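**FOR IMMEDIATE RELEASE: 06/10/2024**

# Clita opens its doors for an afternoon of laundry, robots and a lot of questions

We did it! After months of telling people "you should come by sometime," we finally put a date on the calendar, printed some name tags and let the public into our workshop in Stosach. I run the demo side of things at Clita, so I got to stand by the door and say hello, and I'm the one writing this up while my feet still hurt.

We were hoping for a decent crowd. By closing time 236 people had signed in, which is a lot for a building with one restroom and a parking lot the size of a tennis court. If you were one of the folks who ended up parking over by the feed store and walking, thank you for being a good sport.

## What people came to see

Clita builds software that lets two-armed robots handle soft things. Boxes and bottles have been done very well by other companies for years. Cloth is our thing, because cloth never sits the same way twice and every family on earth has a pile of it waiting somewhere. Our folding program is called Jatoi, and the open day was the first time we've run it in front of anybody who doesn't work here or get paid by us (a few investors have seen it, but they were sitting down and had coffee).

We ran five demonstration sessions through the afternoon. Each one started with a short talk, mostly me waving my hands, and then the robot got to work on T-shirts while visitors watched and asked whatever they liked. We told people up front that we wouldn't be showing a polished video. Jatoi would get a shirt, and it would do what it does, at the speed it does it.

That speed is slow, by the way. I said so at the start of every session and people still laughed when they saw it. A grown-up in a hurry will beat it easily. A teenager asked to do chores might be a closer race.

## How a fold goes

The part I like explaining is how the arms share the job. A person folding a shirt doesn't give much thought to which hand is holding and which one is moving, and you switch back and forth without noticing. Jatoi has to decide. One gripper keeps the cloth where it is, the other goes looking for the next edge, and then they may swap jobs. If both of them grab at the wrong time, you get a tug-of-war, and the shirt loses.

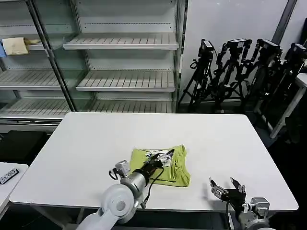

Wrinkles are the other big headache. A crease can look a lot like an edge to a camera, so the software spends a good bit of its effort working out which is which before it commits to a move. We had a great question about this from a lady in the second session who sews quilts, and she ended up giving our engineers better advice about finding a true edge than they'd gotten from any paper. We wrote it on the whiteboard and it's still up there.

Not every fold came out neat. A couple of shirts in the third session ended up looking like they'd been packed by somebody late for a flight, and one had to be shaken out and started over. We left the failures in, and the room seemed to enjoy those the most. There was clapping for a sleeve!

## The kids' corner and the snack table

Younger visitors got to try folding with salad tongs, one in each hand, so they could feel what it's like to work with grippers instead of fingers. We'd planned it for the little ones, and of course the adults took it over by mid-afternoon. We bought 80 cookies and they were gone before the second session ended, so next time we'll know better.

## What's coming next

In December we'll start a trial of Jatoi with Osano, a laundry service here in Stosach that washes and folds for gyms and small hotels. The plan is to fold 600 shirts over the course of the trial and have Osano's own staff judge the results against their usual standard. They're picky, and we asked them to stay that way. Once it's finished we'll share how it went, including how many shirts had to be folded again by hand.

The software isn't for sale yet, and we don't have a price or a ship date to give out. I know, I know, that was the most common question of the day. The second most common was whether it does fitted sheets. It doesn't. We've tried, and I'd rather not talk about it.

We'd love to hold another open day in the spring. Schools and community groups who'd like a smaller visit before then can get in touch through the Clita front desk, and we'll do our best to find an afternoon that works. Closed-toe shoes, please, and maybe carpool.

## About Clita

Clita is a robotics software company based in Stosach. We make Jatoi, a program that helps two-armed robots fold and sort clothing, and we're always happy to hear from laundries, clothing stores and anyone else with more shirts than time.

Press inquiries, visit requests and interview bookings: Clita front desk, Stosach.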